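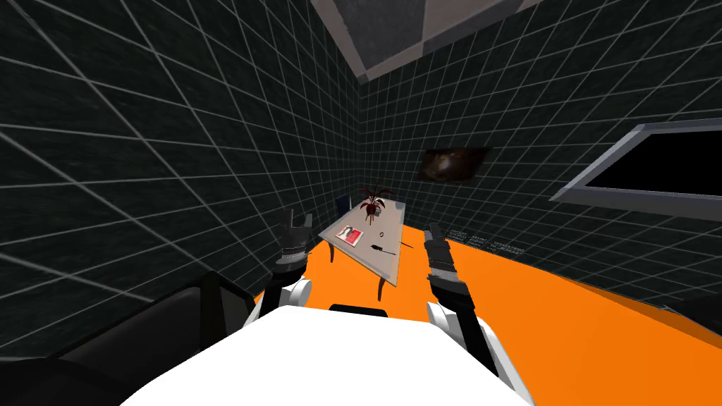

Dirk Dewulf
February 11, 2023

1/
Setting out a tiled room. Thread, mostly for people doing their own bathroom or back hall for the first time. Floors and walls, square tiles, straight grid. I won't cover adhesive choice except in passing.

2/
The grid is the whole job. Once the first full row is fixed, every line in the room has been decided, including the ones by the door. A day with a pencil and a long level before any adhesive is opened is normal. In January I spent longer marking out a small shower room than I did tiling it.

3/
Work in modules. A module is one tile plus one joint. Measure the tiles you've bought, from several boxes, and don't rely on the size printed on the carton. A tile sold as 100 mm may be 98 or 99. For what follows I'm using tiles that do measure 100 mm, with a 3 mm joint, so the module is 103 mm.

4/
Worked case, taken from a job at Cirnulcombe. End wall, 1374 mm clear, with the movement gaps at the corners already taken off.
Thirteen full tiles with twelve joints between them come to 1336 mm. That leaves 38 mm. Take off two more joints for the cut tiles and you have 32 mm, or 16 mm for each side.

5/
A 16 mm strip is a bad cut. It breaks on the snap cutter, it needs the wet saw, and the eye goes straight to it in a corner. It also shows up any lean in the adjoining wall, as a couple of millimetres is a large share of 16.

6/
Cure: move the centre line by half a module. Put a joint on the centre of the wall where you had a tile. Now you have twelve full tiles and eleven joints, 1233 mm. The remainder is 141 mm, less two joints is 135 mm, so each side cut is 67.5 mm. Comfortably over half a tile. Same wall, same tiles, same number of cuts.

7/
The general rule: work it out both ways, tile on centre and joint on centre, and take whichever gives the larger cut. One of the two will always give you something near half a tile or better. I've met fitters with decades in who start from a corner with a full tile and let the other corner take what's left. It is quicker. It looks like it was quicker.

8/
Gauge rod. A straight batten, as long as you can handle in the room, marked off in modules. Lay real tiles along it with real spacers and mark from those. Don't step it out with a tape, since a small error in the module adds up along the batten. Hold the rod against the wall and you can read the cuts at both ends without doing any sums at all.

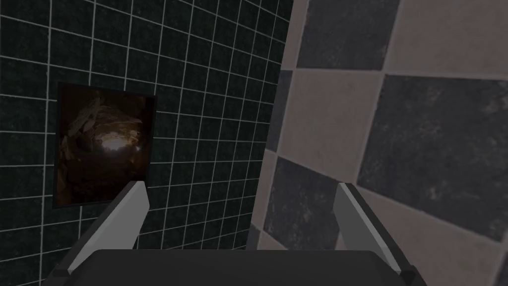 9/
Heights. Find the lowest point of the floor with a level. Fix a temporary batten one module above it, dead level, all round the room. Wall tiling starts on that batten. The bottom row goes in last and is cut to suit the floor. If you start off the floor itself, the wall joints follow the floor, and the floor isn't level. I've not yet been in a house where it was.

10/
Check the batten heights at all the corners before you fix anything above them. Going round the room and arriving back at the start a joint width out is common. Laser levels help but should be checked too: mark a far wall, turn the unit through half a circle, mark again. Clyde Ambrose lent me a Stüber line laser that had been dropped at some point, and it was out by more than the joint over the length of a corridor. Very crisp line, though.

11/
Floors. Two lines at right angles, snapped in chalk. Test the angle with 3-4-5: three units along one line, four along the other, and the diagonal should be five. Use the biggest units the room will take. A builder's square is too short to tell you anything useful about a floor.

12/
Rooms are not rectangles. At Cirnulcombe the long wall ran out by 18 mm from one end to the other. You can't lose that in the joints. You choose which edge gets the tapered cut, and you choose the one that will sit under units or behind the door. Keep the grid parallel to the wall you see on entering. The taper is still there afterwards, it is just somewhere dull.

13/
Diagonal and two-colour layouts. A checkerboard makes drift obvious, because the corners of like-coloured tiles touch and the eye draws a line through them. Check the diagonals every few rows with a string. Also decide which colour lands at the threshold before you begin. Ursina Kälin's hall was set out twice over that question alone. (She was right, the dark one looked wrong against the oak.)

14/
Small tiles on mesh sheets. The module here is the sheet plus one joint, and the joint between sheets has to match the joints inside the sheet, whatever that happens to be. If it's even slightly wider you get a second, larger grid laid over the first and it can be seen from across the room. Sheets from Jokberg ran true for me. Sheets in general vary a good deal, so lay half a dozen dry, stand back, and look at them with a lamp held low to one side.

15/
Some answers to replies, so I don't have to repeat them.

Leonie Stöckli asks about timber floors. The layout is the same but the base matters more. I overboard with 18 mm ply where the door height allows, screwed, edges supported, and use a flexible adhesive. If there's bounce you can feel underfoot, sort the joists out first. No layout survives a moving floor.

Samer Chamoun asks whether wall joints should line up with floor joints. Only if the tiles are the same size and the walls are close to square with one another. If they aren't, the lines will meet at one end of the room and part company at the other. Different sizes, or a skirting between them, and the question goes away.

Several people asked about the plastic clip-and-wedge systems. I use the Stanus ones on large floor tiles. They deal with lipping, meaning one edge standing proud of the next. They do nothing for a grid that was marked out wrongly. They also set the joint width, so measure what the clip gives you before you mark the rod.

And yes, you can fill the corner between two walls with grout. It will crack. Use silicone in the matching colour, and keep grout out of the gap while you're working so the silicone has two clean sides to hold on to.

16/
Order of work, for anyone who skipped to the end.
Measure tiles from several boxes. Fix the joint width. Mark the rod. Try both centre lines on every wall. Find the low point of the floor, fit the battens, check them back to the start. Snap the floor lines and test with 3-4-5. Lay a dry row in each direction, right through the doorway. Write the cuts on the wall in pencil, because you will not remember them after lunch.

Adhesive thread next, when I've finished the tests on the two rapid-set bags. One of them has gone off in the bucket twice.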